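Print this page | E-mail this article
Reading time: 3 min

4. Equipment Planning and Budget

4.1 What the money had to cover

The Drusgate lab began the project with one equipment budget and two needs that pulled against each other. We wanted a two-armed robot that could handle household furniture, and we wanted enough practice data to make the robot useful once it was delivered. The first plan, drawn up in February, put nearly all of the money into hardware. It called for two complete units, a spare set of grippers, and a furnished test room. Computing was given a single line at the bottom of the sheet.

We dropped that plan after pricing the test room. Furniture is cheap to buy once, but our tasks call for many different rooms, and each change of layout takes staff time. We asked two suppliers, Dekker and Gatudard, for quotes on movable wall panels. Both quotes were fair, and both would have forced us to give up the second robot. The revised plan moved the early work into simulation and put off the hardware order until we knew which gripper we needed.

4.2 Simulated trials before purchase

We built the rooms in Inico, the in-house scene tool described in Section 3. Each room holds at least one piece of storage furniture, and the wall finish, floor color, and loose objects vary from room to room. Figure 2 gives the view from behind the robot's torso at a chest of drawers, with both arms raised and a ball resting on top of the furniture.
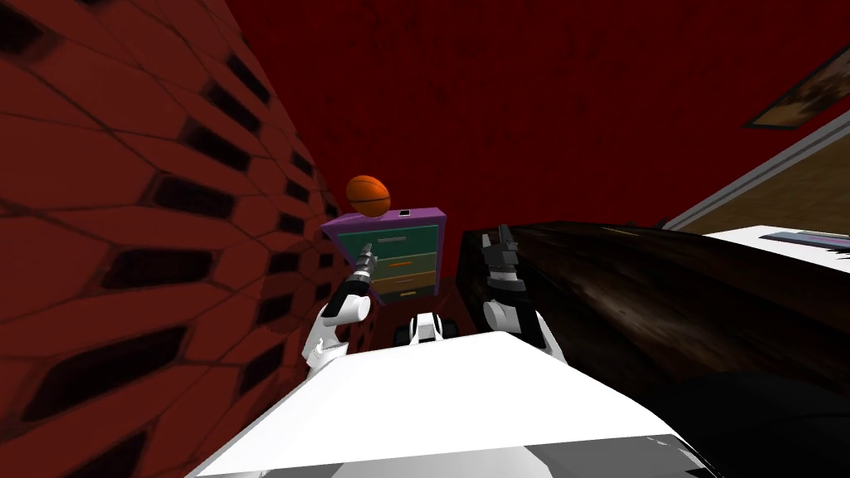

Figure 2. Simulated two-armed robot facing a chest of drawers with a purple frame.

The trials were set up to answer purchasing questions, so we kept the list of tasks short. The robot had to approach a cabinet, take hold of a drawer handle, and pull. We ran 326 trials over 30 rooms and logged the reach, the gripper opening, and the pulling force called for in each one. These three values appear on every supplier's data sheet, and that let us compare the logs directly with what was for sale.

Reach turned out to matter less than we had expected. All the arms on our shortlist could get to the handles if the base was placed well. Gripper opening was the tighter limit, and it led us to strike one model from the list. We did not try to settle questions of wear or repair in simulation, and the budget holds a separate reserve for those.

4.3 Revised order

The final order is for one robot, with an option on a second that stays open for 3 months after delivery. Money freed from the test room went to computing and to a service contract. We also kept a small sum for real furniture, to be bought in used condition so that worn slides and stiff handles are part of the test.

Labs with a similar budget should ask for the option clause early. Our supplier agreed to it only before the first invoice was issued, and adding it later would have meant a new round of approval.

Contact | Copyright Drusgate | Back to top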